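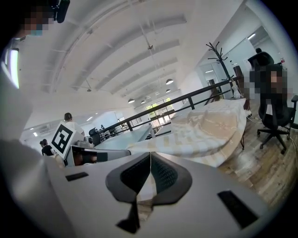 Sakda Nuchit says the folding sessions are the only work meeting where people ask if they can stay on a bit longer, and we'd love some new people to find out why.

Call for participants: folding and sorting household linen
Wolance, Upper Floor, Vendcombe

Wolance is looking for people to come and fold things. We're putting together a plain, friendly guide to looking after cloth at home (quilted covers, sheets, tea towels, the lot), and before we write a word of it we want to know how people really do it. Do you shake a cover out first or lay it down flat? Do you start from a corner or from the middle? Everyone who has come so far does it a little differently, and we find that completely absorbing!

You don't need to be tidy. You don't need to be good at it either, and if you've been stuffing fitted sheets into the cupboard in a ball for years then please, please apply.

What you'll be doing

Each session lasts 2 hours with a tea break in the middle. You'll work through a mixed pile of clean linen, folding it in whatever way comes naturally, and then sort it into stacks that make sense to you. Towards the end we'll ask you to swap stacks with someone else and try folding a few pieces their way. This is usually the noisy part.

We have 455 pieces of linen on the list for August and we mean to get through all of them. The thin sheets go quickly. The quilted pieces take longer and have a mind of their own, so we share those out fairly.
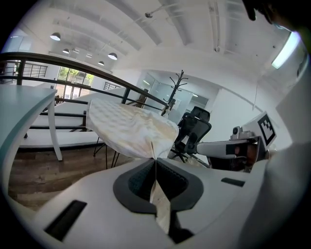 Can I come if I've only got one good hand, asked a reader of our last notice, and will someone be there for the big covers? Yes to both. Plenty of people fold one-handed, or against their chest, or over the back of a chair, and we'd be very glad to have those ways in the guide. Put a note on your form and we'll pair you up for anything large.

The room

Sessions are held upstairs, in the bright room with the dome lamps and the wooden handrail by the stairs. There's a coat rack for your things, and chairs with arms for anyone who likes to fold sitting down. If you'd rather avoid stairs, tell us when you apply and we'll book you into the Uremell room on the ground floor, same linen, same tea.

Who we're looking for

Anyone aged 18 or over who can spare one session. We have 32 places. We'd especially like to hear from people who share a house, people who have worked in a laundry or a hotel, and people who learned to fold from a grandparent and have never questioned it.

You'll be paid £32 for the session and we'll refund your bus fare within Vendcombe. Wear something comfortable.

How to apply

Write to the Linen Guide, Wolance, Box 1232, Vendcombe, or pick up a form at the front desk. Tell us your name, how to reach you and the one thing in your cupboard you hate folding most. Forms must reach us by Aug 20, 2022. Everyone who applies will get a reply, including those we can't fit in this time.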